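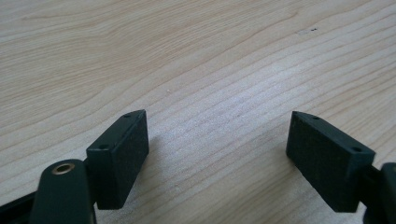 A Day at the Pritberg Table Works

The 7:40 bus from Odance to Pritberg carries mill workers and schoolchildren, and on the morning I rode it, one man with a crate of seedlings on his lap. It takes just under an hour. The road follows the river for most of the way and then climbs through spruce on a set of switchbacks that the driver takes faster than I would. The stop for the works is the second one in Pritberg, across from the bakery. If you get off at the first, by the church, you have a long uphill walk.

The works opens its doors twice a year, once in spring and once in October. You sign up by phone. There is no charge, but they keep the groups small and you are asked to wear closed shoes. Ours was the early group, and we met in the office, where a woman gave out ear plugs and had everyone sign a sheet.

Our guide was Petrică Preda, who runs the drying and the sawing. He has been there since he left school, apart from a stretch of military service and one winter at a window factory that he did not enjoy. He speaks quietly, so whenever we were near a machine he would stop, wait for it to finish its cut, and then go on with his sentence from where he had left it.

The yard

We began outside. Logs come down from the Hodoroagă side of the valley, mostly ash and beech, with some maple when they can get it. They are cut in winter. The piles are marked on the ends with paint, green for the works' own timber and white for the timber they saw for other people. Sawing for others pays the electric bill, Preda said, and in some years it has paid the wages too.

Boards are stacked with thin strips between the layers and left under a roof with open sides. A board needs a year in the air for each inch of thickness, as the old rule goes, but he does not keep to it strictly. The wind comes up the valley in the afternoon, and the stacks at the west end dry faster than the ones by the wall. He moves them around. One of our group asked why he did not simply build another shed in the windy part. He said the land there belongs to his neighbor, who keeps sheep on it and will not sell.

The ends of the boards are painted with wax to slow down the cracking. Even so, a good deal is lost. He showed us a beech board with a split as long as my arm and said it would become chair rungs or firewood, depending on how the month went.

The kiln

After the yard, boards spend some weeks in the kiln, which is a plain brick building with a steel door. It is heated by burning offcuts and shavings. We could not go in because it was running, but he opened a hatch and let us feel the air coming out. It smelled sour, a little like bread dough.

There is a notebook on a string next to the door. Every load has a page, with the weight of a sample board written down each morning and evening. The current book is number 47. The earlier ones are on a shelf in the office and go back to his first boss, whose handwriting Preda says he still has trouble with. He looks things up in them fairly often. If a load of maple starts to turn gray, he can find out what was done the last time it happened.

The bench room

This was the part I had come for. The bench room is on the upper floor and gets good light from the north. Four people work there, and on open days they carry on with their jobs while visitors walk around behind a rope.

A tabletop begins with somebody laying out boards on the floor and walking around them. They are turned over, swapped, turned end for end. It can take an hour. The aim is to get the grain to run together so that the joints are hard to find, and also to put any wide, looping figure where it will be seen. A man named only as the uncle (everyone called him that, including people older than he is) was working on a top for a dining table. He had it nearly settled and then took out the second board from the left and put it back in the rack. I asked what was wrong with it. "Too pink," he said.

Once the order is set, a large triangle is drawn across all the boards in pencil. If the triangle is whole, the boards are in the right order and the right way up. Then the edges are planed, glued and clamped. They leave a top in the clamps overnight, even though the glue sets much sooner.

Flattening is done by machine and then by hand. Sanding used to be done by hand as well. They now have a wide belt sander, bought secondhand from a firm called Greltance when it closed its furniture side. It weighs more than the floor upstairs would bear, so it stands on the ground floor and every top has to be carried down and back up again. There is a hoist for this, but two people usually just carry it down the stairs.

Finishing is done in a separate room with a mat at the door for dust. Most customers want the wood to stay light. Oil turns ash yellow, and so for a pale top they use a soap finish or a thin matte lacquer. With soap, the flakes are dissolved in hot water, wiped on, left, and wiped off again, several times over. The result is smooth and dry to the touch, almost like paper. It also marks easily. Preda told us plainly that a soaped table is for people who do not mind cleaning it, and that he steers families with small children toward the lacquer. Red wine and black tea are the worst. Water rings will usually come out if you soap the whole top again, but not if you scrub at the ring alone, which leaves a bald patch.

There was a row of sample panels along the wall, each with the finish and the date written on the back. The ones near the window had darkened a good deal more than the ones by the door. I found this more useful than anything in the brochure. If you are choosing a table, ask to see a sample that is a few years old.

Lunch

The tour stops at noon and visitors can eat in the canteen with the staff. It was bean soup, bread, pickled peppers and an apple. You pay into a tin. I sat with a couple who had ordered a table the year before and wanted to see where it had been made. They had waited eight months for it. They said it arrived wrapped in blankets, and that the driver would not leave until he had taken the blankets back.

The store and the afternoon

After lunch you are on your own. The store is at the front of the building and sells smaller things: cutting boards, stools, trays, coat pegs and bags of offcuts for people who carve. The offcuts go quickly. There is also a corner of seconds, which are pieces with a knot in the wrong place or a patch of filler. I looked for a long time at a small side table in ash with a dark streak across one corner. It was marked down to 300 and I could not think how I would get it onto the bus. I bought a bread board.

I had two hours before the bus back, and walked up the path behind the works to the old sawmill. The wheel is gone, but the channel is still there and has water in it. A sign gives the history in faded letters. Past the mill the path goes on to Hodoroagă, which would be a full afternoon by itself, and there was still some mud on the shaded parts.

Practical notes

Phone ahead for the October date, as the spring one fills up with people from the city. The early group is better than the afternoon one if you want to see the bench room, because the staff finish at three.

The stairs are steep and there is no elevator. Preda said that visitors who cannot manage them are welcome to spend the time in the yard and on the ground floor, and that someone will bring sample panels down.

Bring cash. The store takes cards, but the canteen and the bus do not.

The bakery across the road closes at one. Their poppy seed rolls were sold out by the time I came down for lunch, so buy them when you get off the bus in the morning.

The last bus to Odance leaves at 5:15 from the church stop, not from the one outside the works.

Posted 10 May 2021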